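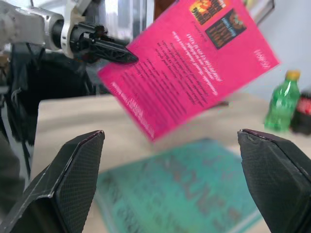

Pink one, mid-flight. Somewhere in there is a headline.

The flyer drawer

Wed 19 February
Filed under: House & Clutter

Every house has a place where paper goes to be dealt with later. Ours is the second drawer down in the hall cupboard, and on Sunday it stopped closing. I pushed, it pushed back, and a takeaway menu for a restaurant that shut before we moved in slid out onto my foot.

So the lot went on the table. I counted, because I wanted a number to be ashamed of, and it came to 292 pieces of paper. Takeaway menus, rates notices, a warranty for a Kongate kettle we gave to the op shop, and then the flyers, which I don't remember inviting in.

I'm a soft touch for a flyer. Hand me one outside the station and I'll take it, say thank you, fold it carefully and carry it home as if I'd been entrusted with state papers. The bright pink ones are the worst. A magenta pamphlet with a couple of little pictures up top and several paragraphs of small type underneath is clearly the work of someone who had a lot to say and a limited budget to say it with, and I feel I owe them a read. I never give them the read. I give them the drawer.

The system, such as it was, went like this. Anything for an event already gone went in the recycling. Anything with a phone number I might ring went on the fridge. Anything I couldn't decide about went in a Granden document box, the 200-sheet one, bought at full price three years ago for precisely this job and until Sunday used to store other, smaller boxes.

The first hour was brisk. Then I found the program from the Olano street festival and lost a good while to it, reading up on a dumpling stall I'd walked past on the day without stopping. I also found 3 copies of the same leaflet for Tseng Carpet Cleaning, whose letterbox coverage I can only admire. We have floorboards.

By mid-afternoon the undecided pile was taller than the other two put together, so I brought in a harsher rule: if I couldn't say out loud what it was for, out it went. This sounds ridiculous and is – you do feel a goose announcing "raffle, unspecified" to an empty kitchen – but it shifted 100 bits of paper before the tea went cold.

The drawer closes now. The fridge door is another matter, as we're down to two magnets that still hold and one of them is a pineapple.

I came home from the shops yesterday with a flyer for a garage sale. It's on the hall cupboard, on top, where I'll see it.

Print this post | E-mail this to a friend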